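Pre-purchase inspection checklist – two-arm cell, Arkbridge
Filled in by: Imre Nyitrai
Copy to: Shiela Espiritu (budget)
Date: Nov 19, 2021

1. Emergency stop within reach of operator – OK
Comment: The button works from both sides. For the second cell please include one more button in the order, Zelter does not supply it as standard.

2. Base bolts, both arms – OK
Comment: Checked with the torque key.

3. Cable routing and ties – PARTLY
Comment: The loops under the bases need more fixing points. I ask for one bag of 100 ties, it is a small cost. Spare cable set is quoted at 1114 and I recommend to buy it now, because delivery takes 4 weeks.

4. Front beam, surface condition – PARTLY
Comment: Scratches and chipped places. Only cosmetic, but we should ask Fasadlow for a lower price if they offer us a used beam again.

5. Wiring openings below the bases – NOT OK
Comment: Covers must be in the quotation. Fasadlow has left them out two times already. 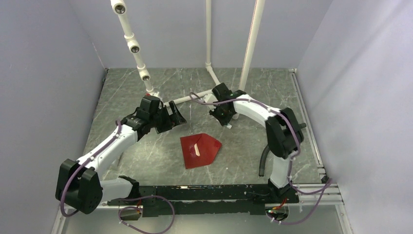 6. Gripper fingers – OK
Comment: For envelopes and other paper work the present fingers are sufficient. Shiela asked if we can postpone the softer type to next year. Yes, we can.

7. Guarding of the cell – OPEN
Comment: Yap has offered to make the door and the side panels for 3000, with mounting. I did not receive the drawing yet, so please do not sign before I see it.

8. Manuals and risk assessment – OPEN
Comment: Manuals received, risk assessment still missing. Last payment to be held until it arrives.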